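The kitchen at number 211

Gallery, page 2: the sink corner

Welcome to the second page of our kitchen gallery. We live in Treserbridge, at number 211 Drivine Road, on the upper floor. The first page was about the shelves and the big table by the window. On this page I write about the sink and the things which are always near it. I make these pages for my family, who live far away and like to see how we live, and also for people who wrote to me after I wrote about the renovation and asked how the kitchen looks when somebody is using it.

The kitchen had a different sink when we came. It was white and very shallow, and a large pan could not lie in it. When you opened the tap the water jumped out to your shirt. We lived with it for two winters. Then in April we ordered a new worktop and a new sink together from Matić, a small workshop in Demville which makes kitchens and bathrooms. The bill was £1,629 with the fitting, and the old parts were taken away the same evening. I wanted a dark sink and my husband wanted a deep one, so we had no big discussion.

The grey of the worktop was more difficult to choose. In the workshop there was a wall with samples, and under their lamps all the greys looked like brown. We borrowed 20 small pieces and carried them home in a shoe box, and we put them by the window in the morning and again at night. The one we took was the piece on which bread crumbs were hardest to see. I still think this is a good method for choosing a worktop.
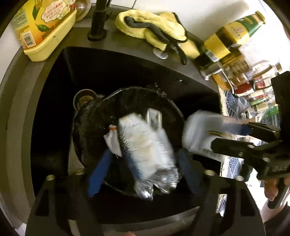
The sink with the round black pan in it, and the blue and white plates on the rack at the right side.

The pan is the one we use the most. It makes the eggs, the onions, the pancakes and on some evenings the whole dinner. It is put in the sink directly after the meal, to wait. In my mother's house this was forbidden – a pan had to be washed before the family sat down – but I like to eat when the food is hot, so in our house the pan waits.

Our rule is that rubbish does not go on top of the pan, and you can see how well the rule is working. There is a clear plastic bag lying on it, and next to the bag something crumpled and white, a tissue or a bit of paper. The small orange thing beside the bag has been a question in our family. My daughter says it is a cap and I think it is a tab from some packet. We did not find an answer and I have stopped asking.

The drain has a round metal strainer. I am quite strict with it. In the old sink there was only a plastic cross, and rice and tea leaves went down all the time, until one day nothing went down any more. The man who came to open the pipe showed me what he had found inside, and I will not put it in the gallery. Now we lift out the strainer every evening and knock it against the side of the compost bucket. It takes one minute, and the pipe has been quiet.

The plates and bowls with the dark blue patterns are the oldest things in this corner. We bought the first ones at the summer market in Demville, from a woman who was selling the contents of a closed guest house. After that we bought others, one by one, when we found them. They are not all from one set and the blues are a little different if you put them next to each other, but on the table with food on them it does not matter. The bowls are for soup and for breakfast. One bowl is for keys, and it has never had soup in it.

Several people asked me why we keep the rack on the right side of the sink and not on the left. I wash with the left hand, and so I hold the plate in the left and put it away with the right. My husband is doing it the other way round and he crosses his arms over the sink like a man who plays the piano. We tried the rack on the left for one month to be fair. Then two saucers were broken and it came back.

For cleaning the dark sink I use only a soft cloth and a little washing-up liquid. Our water in Treserbridge has a lot of lime in it, and on a dark surface you see each drop which dried there. Once a week I wipe it with warm water and vinegar, I wait while the kettle boils, and I rinse it well. Before this I tried a powder and it left a pale circle, which needed a long time to go. On the worktop I do not use vinegar at all, the workshop told us not to.

If I could change one thing I would ask for the tap to be a little higher. It is good for plates and for the pan, but the tall soup pot must be filled with a jug. I measured everything in the kitchen before we ordered, the windows also, and I did not measure the pot.

The next page will be about the pantry cupboard, with the jars. I have to write the labels again first, because the ink I used is not good with steam and now the flour and the sugar have the same grey label. Visitors who would like the address of the workshop, or the name of the worktop colour, can write to me through the contact page. I answer in the evenings, when the pan has been washed.

Back to page 1: shelves and table
Next: the pantry cupboard (coming soon)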